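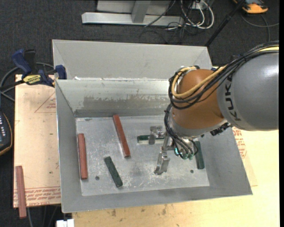 The Cilto group has spent the past two years on one narrow question: how should a robot decide which part to take out of a bin first? Most bin picking systems, they say, look for the part with the best view from the camera. The method Cilto published in June does something else. It looks for the part whose removal will disturb the others least. In the test cell this is a very plain problem, with red and green blocks lying at different angles in a grey metal bin and a gripper that has two fingers and not much space beside the walls. "People see the blocks and think it is a toy," said the lead researcher, who asked that the group be named and no single person. "But the long ones lean on the walls, and the short ones can hide below the finger. Already this is enough to make a planner fail."

I spoke with the researcher in the laboratory, in the morning, before the first trials of the day. We began with the method itself. Before every pick, the software makes a short list of possible grasps. For each of them it simulates the lift, and it gives a score for how far the remaining blocks would move. The grasp with the lowest score is chosen, even when another one would be faster.

"In the beginning I was against it," the researcher told me. "I thought we would lose too much time. Every simulation costs something, and in a factory nobody pays you for being gentle."

The result surprised the group. They ran 1,415 picks with each of the two methods. The usual planner, which they call Bautista after the street where the old laboratory was, emptied the bin without human help in 63 percent of the runs. The new planner, Navidura, did so in 83 percent. A single pick became slower, but there were fewer stops, and over a whole bin the time was almost the same.

I asked where the difference came from. "From the last blocks," the researcher said. "The first picks are easy for everyone. But if you pull the first one carelessly, you push another one flat against the wall, and then the finger has no room to go down. You pay for it ten minutes later."

The group is open about the weak points. The simulation assumes that the friction of the bin floor is the same everywhere, and a used floor is not like this. Some failures happened only in one corner, and it took weeks to understand the reason. "We changed the camera, we changed the light, we changed the software. In the end we turned the bin around, and the failures moved with it."

Another limit is shape. A block is a kind object – it has flat sides and it does not bend. With the curved brackets supplied by Bumer, a partner company, the success of Navidura fell below 80 percent, and the researcher does not want to claim more until those trials are finished.

What comes next is a version that learns the friction from its own failed picks. It will use the same arm and the same gripper. "I would like to change only one thing at a time," the researcher said. "This is slow, and my colleagues complain, but then I know what I have measured."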